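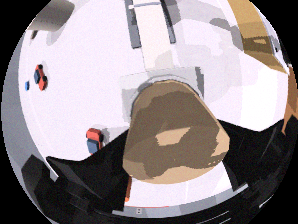
Gripper and camera comparison, Poltby cell
Minutes of the December progress meeting, start 10.15

Present: Iresha Munasinghe (chair), Arif Mridha, Octavio Villca, Farzana Matubbar (notes)
Apologies: Anselmo Nieto, who sent written comments on item 4

1. Minutes of the last meeting

Agreed with one correction. Under item 3 the controller update rate had been put down against the wrong controller. It belongs to Brevier. Farzana has changed the copy on the shared drive.

2. Actions carried over

Octavio has moved both finger sets to the same mounting offset, so the Pamwood and Gazi results can now be put side by side. Closed.

Arif was to write up how the simulator handles friction between finger and part. He has a draft but isn't happy with the section on curved parts. Carried over.

Iresha was to ask purchasing about the lead time for a second set of Gazi fingers. No reply yet. Carried over.

3. Simulation runs

Arif reported 364 completed runs since the last meeting, split evenly between the two finger sets. All used the same arm model and the same Brevier controller settings. Eight further runs stopped early with a solver error and have been left out of the figures. He has kept the logs and will look at whether they have a start position in common.

Octavio asked whether the early stops had fallen more on one finger set than the other. Arif said he had not split them that way and would do so before the figures go any further.

There was some discussion of what counts as a successful grasp. At present a run passes if the part is still between the fingers at the end of the lift. Octavio thinks this is too generous, as a part that has slipped most of the way down still passes. Iresha agreed but did not want to change the rule halfway through a comparison. It was decided to keep the present rule for this round, record the slip distance alongside it, and settle a stricter rule before the next round starts. 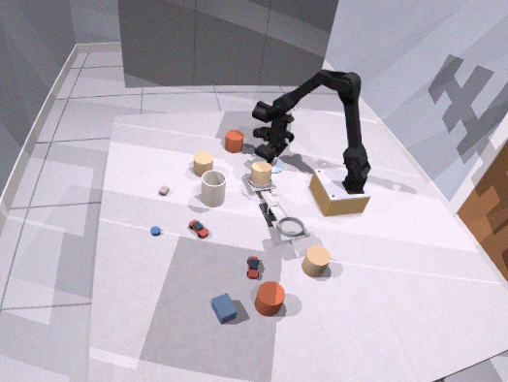
Object layout was the next point, and took longer than planned. Octavio's view is that we have been too kind to the fingers by leaving clear space on every side of the target. Arif pointed to the layouts with the tan cylinder on the white tray, where another tan cylinder and the hollow cream one stand close by to the left, and said these already limit the directions the fingers can come in from. Octavio accepted that for the tray but said the same could not be claimed for a part out on its own, such as the small beige piece. Agreed that results will be reported separately for crowded and open targets. The thin grey ring on its square pad is to be a class of its own, as neither heading suits it.

Farzana asked if the toy cars should stay in the set. They are the only parts with a mixed shape, and the contact model is slow on them. Kept for now. Arif may use a simpler contact shape for the wheels provided he notes which runs it applies to.

4. Camera position

We have two views to choose between for the main tests, the one close to the fingers and the fixed one that takes in the arm and the table. Anselmo's comments were read out. He prefers the close view for judging the last part of the approach and would accept the strong curve of the wide lens. His worry is that the fingers themselves take up a lot of the view, and that a flat part lying low between them could be missed.

Arif prefers the fixed view for finding the part and has no strong opinion about the last stage. Shadows from the arm are his main concern, as the detector was tuned on plainer lighting. Iresha asked for a short test with the shadows switched off, to see how much of the difference comes from them.

No decision between the two. Both will be recorded for every run in the next round — storage is not a problem at the present image size.

5. Controllers

Brevier stays as the controller for the finger comparison. Octavio has been trying the in-house controller on the bench and finds it slower to settle after a fast move. He let it wait 260 milliseconds before closing the fingers and was content with that, but has not tried a shorter wait. He will do so and bring a table to the next meeting.

Iresha reminded everyone that changes to the gains must go in the log on the day they are made. One set of bench results from last month can't be used for this reason.

6. Bench tests at Poltby

The bench is free for us in the mornings only. Octavio proposed 70 grasps for each finger set, using the same start positions as the simulation where the real table allows it. Farzana thought this was more than one person could get through in the time. Arif will help with resetting the parts.

Maximum closing force is to be the same for both sets. The Gazi fingers have the softer pads, so Octavio will check them for wear at the end of each session and note it on the sheet.

7. Actions

Arif: finish the friction write-up; split the early stops by finger set; run the no-shadow test.
Octavio: settling-time table; bench plan with start positions; wear check sheet.
Iresha: chase purchasing; draft a stricter pass rule and send it round for comment.
Farzana: update the results sheet with crowded, open and ring headings and a column for slip distance.
Anselmo: comment on the camera section once the no-shadow test is in.

8. Any other business

Octavio asked that the simulator version be written at the top of every results sheet. Agreed.

The next meeting will be held at Poltby in the small meeting room, at the same time of day.

Meeting closed 11.40.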